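Small Room Gallery: The Oak Table and the Sunflowers

Welcome to the gallery page of our work room in Flurkstead. We moved here in October from the old place on Ornstead Road, and since then many friends are asking how it looks now. The room is not big and it is not finished, but we like it very much. Please enjoy the pictures. You can find the older rooms under the number 3544 in the archive.

1. The room on a working day 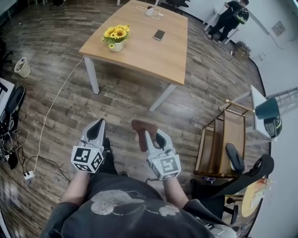
The floor was the first thing we liked, because dark brown planks make every light piece of furniture look warmer. The table has a light oak top and came from the Skurnton outlet, where we paid 45 for it, with delivery on Wednesday. A shelf cart with two open wooden shelves and a gold-colored metal frame stands to the right, and the top of it is already a parking place for a green backpack. The cables are our next job. One long white cable still goes from the table down to the power strip on the floor, and I want to fix it under the table top with clips. The small wastebasket on the left will stay, it is very practical there.

2. Flowers for the table

The sunflowers are artificial, so they need no water and no window. We bought them in the Ngcobo shop near the station. I prefer this bright yellow to the white ones we had before, and the dark brown centers go well with the floor. On the honey-colored wood they look very fresh, also in the evening.
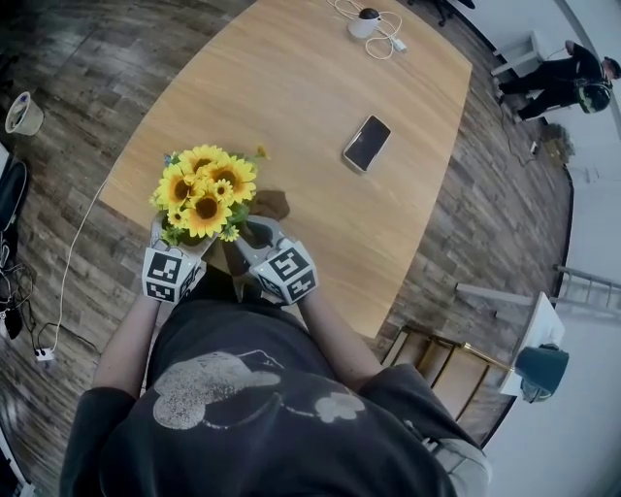 3. Still to come

Pictures of the kitchen corner and the new curtains will be added to this page when the curtains are hanging.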